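Section 4. Adding Issues to Your Collection

This section explains how to enter printed comics in Rilholm, how to group them into runs, and how to record where each copy is stored. Complete the library set-up in Section 3 before you begin.

4.1 Entering a single issue

1. Open the Library screen and select Add Issue.
2. Type the series title as it is printed in the indicia, the block of small type usually found on the first page or the inside cover. Titles on the cover are often shortened.
3. Enter the issue number. For annuals and specials, choose the matching type from the Format list and leave the number blank if none is printed.
4. Enter the cover price and, in the separate field, the price you paid.
5. Select a condition grade, then select Save.

Note: Cover price and price paid are stored separately. Reports on the cost of a run use the price paid, and fall back on the cover price when that field is blank.

4.2 Grouping issues into a run

1. From the Library screen, select the issues you wish to group. A run may hold up to 200 issues.
2. Select Make Run and enter a name.
3. Check the reading order. Rilholm sorts by issue number, so crossover chapters from other titles must be dragged into place by hand.

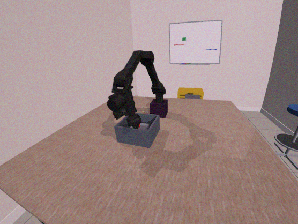

Figure 4-1. Robotic arm with gripper lowered into a gray bin.

4.3 Recording storage locations

Each box in your collection should have its own label in Rilholm. Short labels such as "Ular 1" are easier to read on a printed list.

1. Select Storage, then New Box.
2. Enter a label and a capacity. The default capacity is 100 issues; change it to 240 for a long box.
3. Open a run, select Assign to Box, and choose the label.

Caution: Deleting a box also clears the location of every issue assigned to it. The issues themselves remain in the library -- but their locations cannot be restored except from a backup.

4.4 Importing a list from Nolow

Lists saved from Nolow may be imported through File, Import. Variant covers arrive as separate issues and should be merged before you make any runs. Lists made in Geagea must first be saved as plain text, with one issue per line.

Questions about this section may be sent to Lindalva Trindade, Documentation, through the Help menu.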